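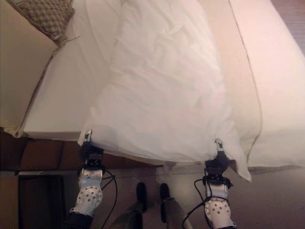 布ものの教示、件数を積めば本当に覚えるのか

自動化・ロボット雑談板 > 教示・ティーチング
返信:9

投稿者:namako_dou
ベッドまわりの布の扱いを遠隔操作で教える仕事に関わって半年です。機材はJeleckの双腕、学習側はFlirno。営業の説明では「600件取れば端をつまんで広げるところまでは安定する」とのことでした。600件取りました。安定しません。で、次に言われたのが「800件あれば」です。
件数の話になると急に宗教っぽくなるのが前から気に入らないのですが、布を教えたことのある方、何件で何ができるようになったか教えてください。箱とか瓶の話は結構です。

投稿者:三十番手
600で駄目なものが800で良くなる根拠、資料で出してもらいました? うちはGestaの手持ち式(人が直接グリッパを握ってやるやつ)ですが、布は475件で打ち切りました。それ以上足しても成功率の線が横に寝たままだったので。できるようになったのは「平らに置いた布の角をつまむ」まで。持ち上げた後は別の仕事だと思ったほうがいいです。

投稿者:hoso_michi
それは手持ち式だからでは。手で直接やると人間は無意識に手首をひねったり指で送ったりするので、腕が再現できない動きが混ざるんですよ。遠隔なら最初から腕の可動範囲でしか動かせないから、データはその分きれいになる。475件と600件を同じ土俵で比べるのは乱暴です。

投稿者:三十番手
>>3
きれい、の意味によります。遠隔は手応えが返ってこないので、操作者は目で見て張り具合を決めるしかない。張ってから「あ、引きすぎた」で戻す。その戻しも全部お手本として入る。うちで両方試した時は、遠隔のほうが1件あたりの時間が倍かかって、しかも半分は迷っている時間でした。迷い方を丁寧に教えているようなものです。

投稿者:namako_dou
>>4
迷いの混入は心当たりがあります。両手で裾を持って引くところ、左右の高さがそろうまで操作者によってかなり癖が出ます。先に右を決める人と、両方を少しずつ動かす人がいて、どちらも成功扱いで入れてしまっている。
あと手首のカメラが思ったほど頼りになりません。

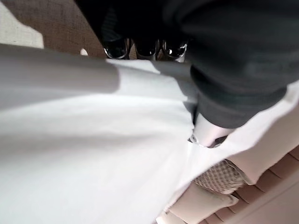
布が大きいと視界の大半が白で埋まってしまい、縁がどこにあるのか人間が見返しても判断に困る場面が多いです。頭のカメラだと裾の線は追えるけれど、指先が何枚つまんでいるかまではわからない。両方入れておけば学習側がいいとこ取りをしてくれる、というのもFlirno側の説明なんですが、今のところそういう気配は感じません。

投稿者:ウメコブ
操作者の靴とか脚とかが写り込むのは気にしてます? 前の職場で、立ち位置を変えた途端に成功率が落ちたことがあって、背景の何かを手がかりにしていたんじゃないかと疑ったまま異動になりました。確証はないです。

投稿者:hoso_michi
>>6
それは場所を変えて取れば済む話でしょう。10か所で取るほうが、1か所で件数を増やすより効きます。
癖の件も、やり方を一つに決めて手順書にすればいい。右から決める、と決めたら全員右から。うちはそれで取り直して、裾を張るところは実用になりました。教示がうまくいかないと言う人の大半は、教える側がそろっていないだけだと思っています。

投稿者:三十番手
>>7
「実用になりました」の中身が知りたいです。同じ布、同じベッド、同じ照明で10回やって9回、という実用なら何度も見せられました。Petersenの見学会がまさにそれで、601件目に相当する初見のカバーを渡したら角を見失って止まった。見学者が持っていった私物です。担当の方は「データに入っていない柄なので」と言うんですが、柄の違うカバーが来るのが普通の現場ですよ。
手順をそろえるのも、そろえた分だけ失敗からの戻り方を知らない子が育つと思います。さっきは迷いが混ざると困ると書いたので矛盾して聞こえるでしょうが、戻りは戻りとして別に取るべき、というのが今の考えです。混ぜて取って件数だけ数えるのが一番まずい。

投稿者:hoso_michi
>>8
初見の布で9割とは一度も書いていません。うちは洗い替え込みで3種類、それで客先の検収は通っています。そこから先を求めるなら最初の見積もりから別です。
戻りを別に取るのは賛成。Eimear Nic Aodhaという人が勉強会の資料で似たことを書いていて、わざと片手を離した状態から始めるお手本を混ぜていました。ただ数字が載っていなかったので、どれだけ効いたのかは不明です。

投稿者:namako_dou
ありがとうございます。意見が割れているのがわかっただけでも、800件の発注書に判を押すのを延ばす理由になります。
とりあえず手元の600件を操作者ごとに分けて、一人分だけで学習させてみます。それで落ちないなら残りは何だったのかという話になるし、落ちるならhoso_michiさんの言う手順の統一を先にやります。片手を離した状態からの分は新しく取るしかないですね。操作者が嫌がりそうですが。
結果は7月中に書きます。ウメコブさんの件は、立ち位置だけ変えた評価を足しておきます。

投稿者:三十番手
>>10
一人分に分ける時、件数の少ない人に合わせて間引いてから比べてください。そこをやらずに「やっぱり件数でした」と言い出す営業を二人知っています。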